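About Hovumari
By Zhiqiang Cheng
April 27, 2022

Hovumari is a small shop with one large opinion: a machine is only as good as the person who last tightened its screws. We set up and look after handheld gripper stations for firms that would sooner not do it themselves. Haoran Fan and I started it in a room at Veltunel with one bench and 37 emails about the bench.

The station we are asked about most is the one we call Qian. It's a gridded white board on a table, a steel stand in the middle, and a pair of grippers worked by hand. Setting it up takes 30 minutes, or 20 if Haoran hasn't mislaid the hex keys.

First the finger pads. Dust on a pad is a slip waiting for an audience, so we wipe them between runs and check the small screws behind. Then the cables get a tug at the wrist, and the grippers go to the board for a trial with the stand and a wooden piece. 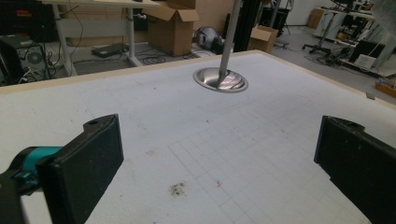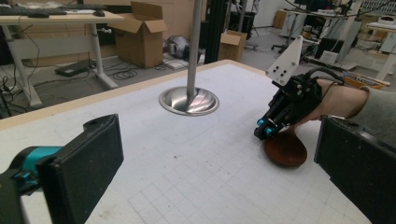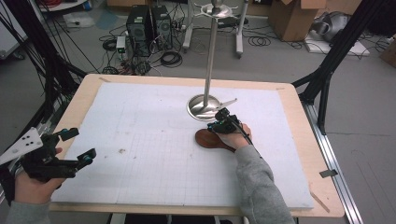 Looking after it

We visit every 15 days. Marker plates are checked for wobble, the board is swapped when the smudges start to outnumber the squares, and the floor cables are untangled, a service we perform with great optimism. Repairs are done on site if the part is in the bag. Otherwise we order from Marnuver and drink your coffee.

We close for half of August. Qian doesn't seem to mind.

Comments

benchrat: Do you replace single pads or only pairs?

Haoran Fan: Pairs. A new pad beside an old one squeezes crooked.

tealfan: The hex keys were in the coffee tin last time.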